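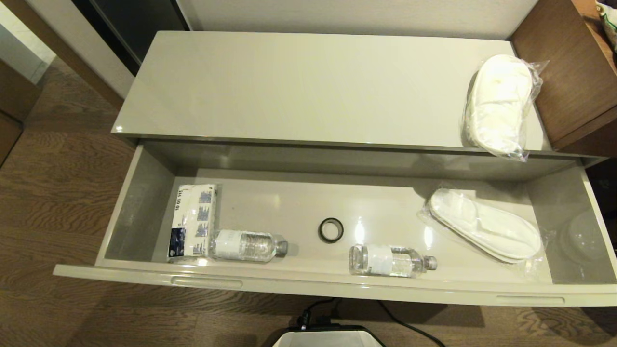
Hellgrauer Schrank mit geöffneter unterer Schublade

Anleitung: Ein Pendeltagebuch führen

Die Beratungsstelle Zosto empfiehlt allen Teilnehmenden der Grundkurse, ihre Pendelsitzungen schriftlich festzuhalten. Benötigt werden ein gebundenes Heft mit 200 Seiten, ein Stift und das eigene Pendel.

1. Notieren Sie vor der Sitzung Datum, Uhrzeit und Ort.
2. Formulieren Sie die Frage vollständig und so, dass sie mit Ja oder Nein beantwortet werden kann. Die Frage wird vor dem Pendeln eingetragen und danach nicht mehr geändert.
3. Prüfen Sie die Grundbewegungen für Ja und Nein. Weichen sie von der letzten Sitzung ab, ist dies zu vermerken.
4. Halten Sie das Pendel ruhig und warten Sie, bis eine Richtung klar erkennbar ist. Tragen Sie die Bewegung als Skizze ein – ein Pfeil oder Kreis genügt.
5. Lassen Sie unter jedem Eintrag zwei Zeilen für spätere Anmerkungen frei.

Pro Sitzung sollten höchstens zwei Fragen gestellt werden. Die Durchsicht der Einträge erfolgt jeweils am Monatsende, erstmals im April.
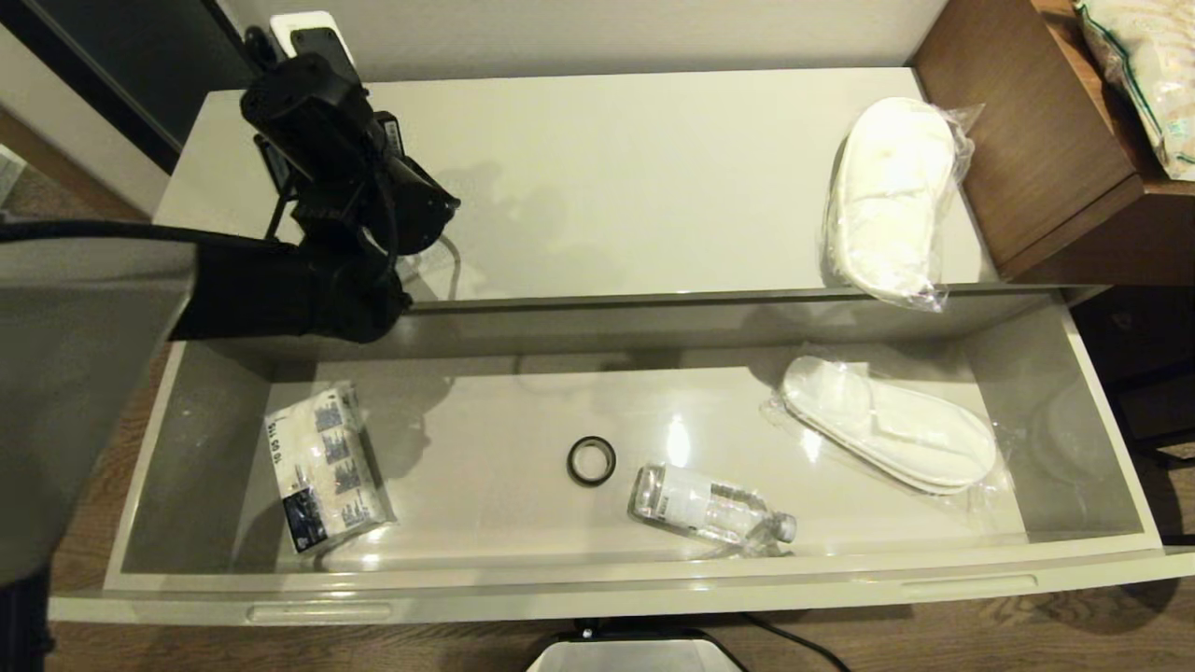

Taner Türkmen merkt an, dass er unklare Ausschläge anfangs weggelassen habe und dadurch bei der Durchsicht ganze Abende fehlten. Er trage sie inzwischen mit einem Fragezeichen ein.

Unklare Ausschläge sind entsprechend zu kennzeichnen. Eine Wiederholung derselben Frage ist frühestens am Folgetag vorgesehen.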